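Bamboo — the grass that thinks it's a tree

Ready? Quick question first. What's the tallest grass you've ever seen? Up to your knees? Up to your chin? Well, some grass grows taller than a house. It's called bamboo.

Yes, grass! It looks like a tree, it's hard like a tree, and people make floors and chairs out of it. But it's in the same big plant family as the stuff on the school field. Wheat and rice are in that family too. So is sugar cane. Funny lot.

How can you tell it's a grass?

Look at a bamboo stem. No bark. No rings inside like a tree has. Most kinds are hollow, like a drinking straw, with hard bumpy bits every so often. The bumpy bits are called nodes. Inside each node is a little wall that goes right across. That's what stops the stem from bending flat when the wind blows. Clever.

The stem has its own name as well. It's called a culm (say it "kulm"). Good word for spelling tests.

How fast does it grow?

Very, very fast. A few giant kinds can grow nearly a metre in one day, if it's warm and there has been plenty of rain. Imagine going to bed and waking up to find the plant outside is taller than your dad!

Here's the odd part. A new shoot comes out of the ground already as fat as it's ever going to be. It doesn't get wider every year like an oak does. It just shoots up, like a telescope being pulled open. Then it spends the next few years getting harder.

Underground there are thick stems called rhizomes (say "rye-zomes"). They creep along sideways and send up new shoots. So when you cut one culm down the plant isn't dead, it just sends up some more. Same as when you mow the lawn.

From a round stem to a flat board

So how do you get something flat out of something round and hollow? Like this.

The culms are cut when they are a few years old. Too young and they are soft. Then they get sawn into lengths and split into long strips. The green skin is shaved off and the strips are boiled or steamed, partly to get the sugar out — insects love the sugar. After that they are dried. Then planed, so every side is nice and flat. Then glued side by side and squashed in a big press until the glue is hard.

Sticking thin pieces together like this is called laminating. You might have something laminated at home.

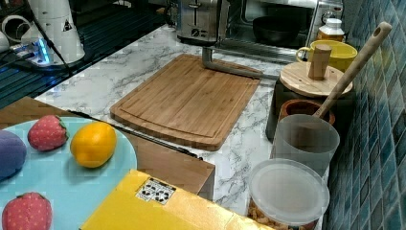

A bamboo chopping board. Look for the strips!

The colour can be changed too. Plain bamboo is pale and yellowish. If you steam it for a long time the sugars left inside go brown, a bit like toast or caramel, and the whole strip gets darker. No paint needed.

Some boards have a groove cut round the edge. That's for juice, from tomatoes or roast meat or whatever, so it doesn't run all over the place. A machine with a spinning cutter makes the groove once the board is glued and dry. 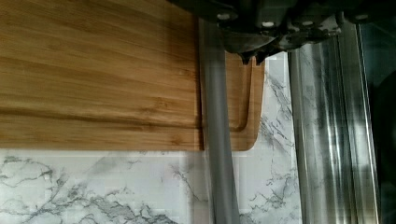
And the strips don't all have to lie the same way. Flat ones give you wide stripes with the nodes showing. Turn them on there sides and you get thin stripes, lots of them. Makers pick whichever they like the look of.

Who eats it?

Giant pandas, of course. They eat almost nothing else, and they have to munch for most of the day becuase there isn't much goodness in it. Red pandas eat the leaves. In Madagascar there are bamboo lemurs. And people! We eat the young shoots, in stir fries and soups. They have to be cooked properly first though, as some kinds are poisonous raw.

What else is it good for?

Loads. Fishing rods, flutes, baskets, ladders, paper. In some cities builders climb on bamboo scaffolding tied together by hand. Strong and light — very handy when you have to carry it up high. 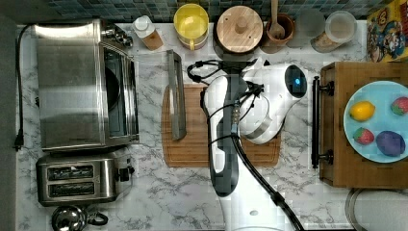
Can you put a bamboo board in the dishwasher?
It's best not to. Hot water soaks in, the strips swell up and then dry out again, and the board can split. Wash it by hand with a grown-up, wipe it, and stand it on its edge to dry.

Try this

You need 2 straws, one paper and one plastic, and some sticky tape. Bend the paper one in the middle. Folds easily, doesn't it? Now wrap tape tightly round the plastic one in 3 places and bend that. Where does it fold? Near the tape or in between? Draw what happens. Think about the nodes.

Words to remember

Culm — the stem of a bamboo
Node — a hard ring on the stem
Rhizome — an underground stem
Laminate — to stick thin layers or strips together

Written by Aarti Bajpai

Contact us | © Plumo 2022 | Back to top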